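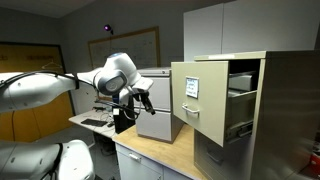

Top drawer out, label still in its little holder.

Istholm office, the filing corner

2021-08-12

Quick gallery, more words than pictures as usual. This is the paper side of the Istholm office, the part people keep asking about when they want to know where the old Arum files ended up. Short answer: the cabinets. Long answer: also the cabinets, keep scrolling.

Background for anyone new. We had two places, Istholm and Geltholm, and each had its own way of filing. Geltholm went by year. Istholm went by customer, mostly, except for invoices, which went by whoever was standing there. Then Geltholm closed last November and all its paper came over in boxes. 16 boxes. No list. One of them was just binders with nothing in them, great, thanks.

So the plan since then: customer name first, year second, everything in hanging folders. Colored tabs were voted down. Staples out if it's going to be scanned, staples in if it isn't. Anything past the keep date goes to shredding, and the shredding people want 100 dollars a visit, so we save it up and do it in one go.

Labels by hand for now. The label maker eats tape and then prints half a word. Please write bigger than you think you need to, a few of the cards in the drawers are very small writing and you end up opening the thing anyway.
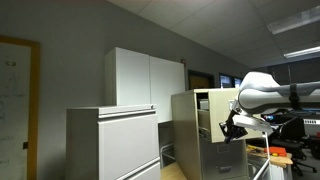 Nair is the big one. Five years of orders, and every order has a quote, a changed quote, a delivery slip and then a letter complaining about the delivery slip. All of it gets kept. We tried thinning it in spring and had to dig half back out of the recycling, so no more of that. Nair stays whole and it stays in order, oldest at the back.

Arum is easier. Two folders, one for the lease and one for everything else. If you take the lease out put a sheet of paper in its place with the date on it. Doesn't have to be pretty.

Things still to do, no particular order:

Geltholm payroll, needs a drawer that locks
folder rails, order more of the long ones
old price lists, keep one of each and toss the rest
find out who has the small key
phone books?? why do we have phone books

Also a plea about drawers. One open at a time, especialy on the tall cabinets. Push it all the way in before you pull the next one. And don't overstuff, if you can't get your fingers between the folders it's full, start another.
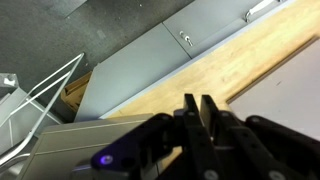 Sorting goes faster if you don't do it standing at the drawer. Take a stack out, sit down, make your piles, put it back in one trip. The pale wood tabletop is good for this, light enough that you'll notice a stray receipt, maybe. White ones less so. Keep piles away from the edge on the cabinet side, a slip that goes over there is a pain to fish out. And no coffee near the Nair stuff, you know why.

Scanning is a seperate job and has its own page, which is out of date, sorry, will fix when the payroll is done. Until then name the scans same as the folder, customer then year, no spaces.

If you need something from a Geltholm box that hasn't been sorted yet, leave a note with the customer name and the year if you know it. Month helps too. Don't open the boxes yourself, they're half sorted and it only makes sense from one side.

More pictures when the next lot is filed.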